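Bindska cell

The Bindska cell is a two-arm tabletop work cell used for sorting and light assembly of small parts. It was laid out by Novton, a maker of bench automation, and is sold both as hardware and as a simulation model for the Movley simulator. The model and the hardware share one set of configuration files, so most setup work can be done on the model first and carried over. This article covers the setup, routine care and repair of the cell.

Layout

The cell consists of a work table, a main arm fixed to the far edge of the tabletop, and a smaller arm on its own pedestal behind the table. The main arm does nearly all of the handling. The smaller arm is used for holding and for passing parts, and many users leave it folded during ordinary sorting runs. The controller for both arms is mounted away from the table and is connected by a single trunk cable with a locking plug at each end.

Each arm has its own base frame, and the table has a third. The table frame has its origin at the near left corner of the tabletop. All part positions are stored in the table frame, so a change to either arm base does not require part positions to be entered again.

Setup

Setup begins with leveling the table. The feet are adjusted until the tabletop is level in both directions, and the lock nuts are then tightened. The main arm is bolted down only after leveling. Its bolts are tightened crosswise in two passes, the second at the torque stamped on the base plate.

The pedestal is placed next. Novton specifies a gap of 60 mm between the pedestal and the table at the closest point. A smaller gap lets the table pass vibration to the second arm. A larger gap takes the near half of the tabletop out of its reach.

Once both arms are in place, their joints are homed one at a time, starting at the base. The controller writes a home file for each arm. Older home files should be deleted, as firmware before version 4 loads the first file it finds in the folder.

Calibration

Calibration ties the three frames together. A pointed probe is held in the gripper and brought to marked points on the tabletop, and the joint readings are saved at each point. The routine reports the error left after fitting. Values under 200 micrometers are accepted. Higher values usually mean a loose probe or a table that was moved after leveling.

In the simulator the same routine is run without a probe. The user enters the measured base positions, and Movley checks them for reach and for contact between the arms. The default scene places the cell in a laboratory room with a desk at the back, and these furnishings are treated as fixed obstacles.

Checking a new setup

A new setup is checked in the following order. The first three steps can be carried out in the simulator.

1. Load the table frame and confirm that the tabletop height matches the value in the cell file.

2. Load both arms and compare each base with its recorded position. The second arm should be upright and folded before the main arm is moved.

3. Place small parts on the tabletop and bring the main arm to the hover pose, with the gripper closed, pointing down and well clear of the parts. Hold this pose and read the distance to the nearest part.

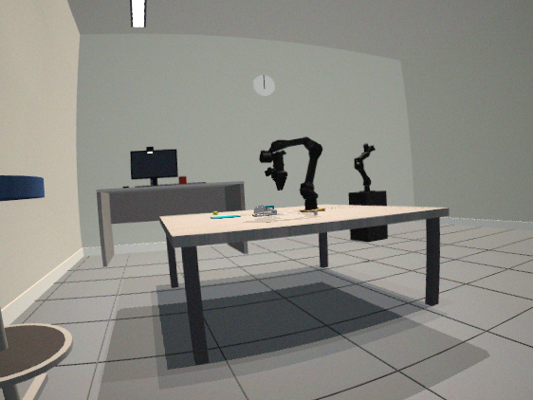

4. Repeat the hover pose on the hardware at one-tenth speed, with a hand on the stop button.

5. Run a full pick and place with one part, then save the cell file under a new name.

Maintenance

The gripper fingers are wiped with a dry cloth after each day of use. Finger pads are replaced when the grooves can no longer be felt. The trunk cable is checked every March along with the table feet and the base bolts.

Joint grease is renewed after 1,069 hours of powered time, read from the controller counter. The counter has to be reset by hand after the work is done.

Common faults

Drift in part positions is the most frequent complaint. It is corrected by checking the base bolts and calibrating again. Error 688 is shown when an arm's home file does not match its serial number, usually after a controller swap, and is cleared by homing the arm again.

A gripper that closes unevenly normally has a worn drive pin. The pin can be changed without taking the gripper off the arm. A noisy elbow joint calls for replacement of the whole joint unit, supplied by the parts dealer Navickas.

See also

Movley (simulator)
Robot calibration
Tool center point

Last revised Dec 20, 2019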